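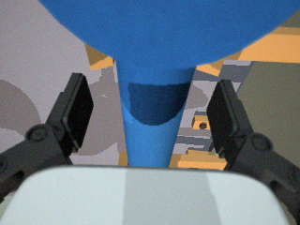
Wetley Bench Arm with Parallel Task Rack

Supplied by Esance, Gallgate
Page last revised 2018-05-28

We get asked nearly every week whether a machine can take over the small, dull jobs yet, the putting away and the slotting in and the handing over. The fair answer is "some of them, slowly, and please come and try yours before you buy" (we do mean that, the kettle is always on!).

The Wetley is a jointed arm for a table top, sold with a two-fingered gripper and our practice rack. You build your job in the simulator first, which costs you nothing but an afternoon, and only then do you think about bolting anything down.

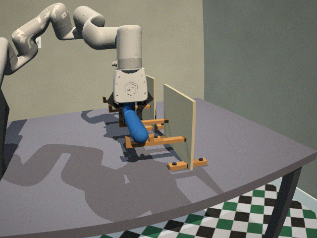 Picking up a plain rounded part is the bit most people get working first. Setting it down where it belongs, at the right tilt, takes a good deal longer, and anything soft, like a tea towel or a bin liner, we would still leave to a person. Chidubem Osagie in our workshop ran 3,000 simulated tries on a Petkov controller before he was happy to let a customer near it, and he still grumbles about the corners.

In the box: arm, gripper, rack parts, controller, power lead and a printed guide.
Simulator licence: 6 months, renewable
Guarantee: 3 years on the arm, fingertip pads not covered
Price: £3,052 before VAT
Next deliveries: June

If you have an odd-shaped part, pop it in the post to us with a note of what you'd like done with it, and we'll write back with what we think the arm will manage.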